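Larkside Country Kitchen & Orchard

Home > Orchard > Fruit mills > Electric

Curonel Electric Fruit Mill

In stock – sent out from our Lulthorpe shop
Choose: mill only / mill with stand / mill with stand and pressing bags

If you have ever chopped a barrowload of apples by hand for the press, you will know that the pressing is the easy bit, and that the chopping goes on until long after the tea has gone cold. We sold hand-cranked mills for years and still do (there's a lot to be said for them if you have two or three trees and a strong nephew), but more and more of you have been asking for something with a motor that doesn't cost as much as a small car. The Curonel is the one we settled on, after a whole autumn of putting other people's mills through their paces in the yard behind the shop.

It takes whole apples and pears up to the size of a decent Bramley, straight from the basket, stalks and all. You don't need to core them or cut them up unless they're real monsters, though do please look them over for bad bits and stones first. The fruit drops down on to a stainless steel blade and comes out underneath as a fine, even pulp, which is just what you want for the press, as big lumps hold on to their juice no matter how hard you wind the handle down.

What it will get through

The makers give a rate of 300 kg an hour. We've come close to that with firm fruit and two people feeding it, but most of us stop to chat, fetch another bucket and pick leaves out, so think of it as a mill that will always be ahead of your press. Softer fruit goes through more slowly. Very ripe pears can turn to something like soup and sit on the blade, and the trick there is to mix them in with hard apples, a handful of one and then a handful of the other.

Ifeoma Wike, who runs our juicing mornings, likes to leave the milled pulp in a covered tub for an hour or so before pressing. She finds the juice comes out darker and a bit rounder in taste. If you prefer a pale, sharp juice, get it into the press straight away and have your bottles ready.

The specification

Motor: 800 W, single phase, standard UK plug
Hopper: 16 litres, stainless steel, lifts off for washing
Rate: up to 300 kg an hour
Blade: stainless steel, fixed by a single bolt
Stand: folding, powder-coated steel (optional)
Guarantee: 5 years on the motor, one year on all other parts

Starting, stopping and spares

The mill won't run unless the hopper is properly seated, and it won't start up again by itself after a power cut – you have to go back and press the button. I was glad of that last year when the fuse went in the barn and we were all standing about in the dark with our sleeves rolled up. Do keep the safety guard in place, and always pull the plug out of the wall before you put your hands anywhere near the blade, even if it's only a twig.

Everything that can wear out can be bought on its own. We keep blades, bolts, hopper seals, rubber feet and push-button switches on the shelf at Lulthorpe, and Kiprono Kariuki in our workshop will fit any of them for you if you'd sooner not do it yourself. Switches and anything else electrical should be changed by somebody who knows what they're about, so do bring the mill in or ask a local electrician. Blades you can manage at the kitchen table with a spanner and a thick pair of gloves.

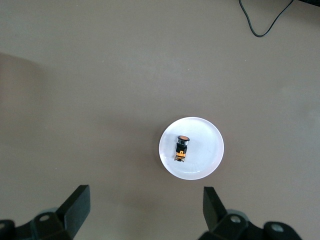 Cleaning it afterwards

I know, the last thing anybody wants at the end of a long day in the orchard. But apple pulp sets like glue if it's left overnight, and ten minutes with a bucket while it is still fresh will save you a miserable morning. Unplug the mill, lift off the hopper and rinse it with warm water. Undo the blade bolt, wipe the blade down with a soft brush (never your fingers) and dry it well before it goes back. The motor housing should only ever be wiped with a damp cloth. Please don't be tempted by the hosepipe!

Before you put it away for the winter, a smear of food-safe oil on the blade and the bolt is a good idea. Ours lives under an old sheet in the shed from the end of the season until February, when I get it out to check it over and then feel silly for having done it so early.

Will it suit you?

For a family with half a dozen good-sized trees, or a few neighbours who share their fruit, I think it's just right. It also does well for village apple days, where it tends to gather a crowd. If you make cider for sale you may want to look at the bigger Mbeki mill, which is a good deal heavier and has a wider mouth, but needs a proper spot to stand in. The Curonel can be lifted in and out of the back of a car by two people without any bad language.

It isn't meant for plums or cherries unless they've been stoned, and it shouldn't be used for nuts or grain. Carrots and beetroot are fine if you cut the big ones in half.

What customers have told us

"Did all our Bramleys before lunch, which used to take the whole weekend. Noisier than I expected, but it's over so quickly that I don't mind." – Vesna Ristić

"Good solid thing. The stand is worth having, as you can get a full-sized bucket underneath. I'd have liked a longer cable." – Renji Sugawara

Delivery and collection

We send mills out by carrier in one large box, with the stand packed flat inside if you've ordered one. You're very welcome to collect from the shop instead, and if you let Halima Kashindye know you're coming she will have it unpacked and show you how the blade comes off. Bring a few apples if you have them and we'll put them through.

You may also need: pressing bags, fermenting bucket with lid, long-handled cleaning brush, replacement blade, hopper seal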